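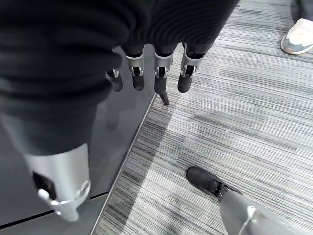

Black ribbed knit, with the finger joints showing below the hem.

Search products, parts, manuals Go

Darnow 353 Bathroom Exhaust Fan

The Darnow 353 is a ceiling fan for bathrooms, shower rooms and small laundry rooms. It pulls damp air out through a duct to the outside of the house. It does not recirculate air and should never be vented into an attic or crawl space.

The fan comes with a built-in humidity sensor and a run-on timer. You can use either one alone, both together, or switch them off and run the fan from a plain wall switch. The settings are on a small panel behind the grille. The grille is held by two springs and pulls straight down.

How the humidity sensor works

The sensor takes a reading of the room every few minutes and keeps a running average. When the humidity climbs quickly above that average, the fan starts. It stops when the room is back near where it was. This means the fan adjusts to the season. In a damp May it will not run all day just because the air outside is damp too.

There is a dial for sensitivity. We ship it at the middle setting, and most people leave it there. If the fan starts when you only run the sink, turn it down one notch. If the mirror stays fogged and the fan has not come on, turn it up.

The sensor needs air to move past it. Leave a gap under the bathroom door so replacement air can get in. In a tight house with a thick rug against the door, any fan will be noisy and move very little air. This is the most common problem we hear about, and it is usually blamed on the motor.

The run-on timer

The timer keeps the fan going after the light is turned off. It can be set anywhere from 2 to 12 minutes. For a half bath the short setting is enough. For a bathroom with a shower, use the long one, or let the sensor decide.
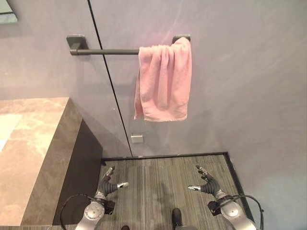
Pink towel over the right end of a dark gray bar.

Towels are a good test of a bathroom fan. A towel that still feels damp the next morning means the room is holding moisture, and the same moisture is going into the paint, the grout and the back of the door. Spread towels out where you can, and let the fan run after the last shower of the day.

Noise

The 353 has a ball-bearing motor on rubber mounts. On low speed you can hear it if you stand under it. On high speed it is a steady hum - you will notice it, but you can talk over it. Long duct runs and sharp bends make any fan louder. Keep the first stretch of duct straight before the first elbow, and use rigid duct if there is room for it.

If you are replacing an older fan, look at the flap where the duct leaves the house. A flap painted shut or full of lint will make a new fan sound worse than the old one did.

Installation

The housing fits between standard joists and has sliding hanger bars for new construction. For a replacement job, order the flat mounting bracket, part 1501, which lets you fix the housing from below without going into the attic. The bracket is sold separately.

Turn off the power at the breaker before you open the ceiling. The wiring compartment has its own cover and takes cable from either side. If you want the timer to work, the fan needs a constant live wire as well as the switched one. Older bathrooms often have only the switched wire, in which case the sensor and timer will not work, and the fan will run as a basic on/off model. An electrician can tell you which you have.

Seal the gap between the housing and the drywall with caulk or foil tape. In a cold attic, insulate the duct and slope it slightly toward the outside wall so that condensation drains away from the fan.
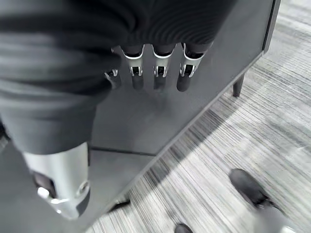 Hand in a dark ribbed covering, black fingertips pointing down.

Cleaning

Clean the grille when you can see dust on it. Switch off the power, pull the grille down, squeeze the springs together and lift it away. Wash it in warm water with dish soap and let it dry fully before it goes back up. Wipe the blades with a dry cloth. Use the brush attachment of a vacuum on the sensor opening, and do not spray any cleaner into it.

The motor is sealed and needs no oil. If the fan starts to rattle, check that the motor plate screw is tight before ordering a part.

What is in the box

Fan housing with damper
Motor and blower, already fitted
White grille
Hanger bars
Screws
Printed manual

Not included: duct, outside vent hood, mounting bracket 1501, wall switch.

Customer comments

"Swapped out a fan that came with the house. The bracket made it a job for one afternoon. The old duct was a different size, so I had to buy an adapter." - Rhea Barredo

"Good fan. The sensor was too eager for us until I turned it down. The manual could explain that part better." - Joni Vainio

"Quieter than I expected on low. High is just okay." - Merja Leinonen

Warranty and parts

The motor is covered for 12 months from the date of purchase. Keep your receipt. Replacement grilles, springs and sensors are stocked at our Birnuvau warehouse and can be ordered without buying a whole unit.

For wiring questions, write to Orysia Hrynyshyn at the parts desk and include a photo of the label inside the housing.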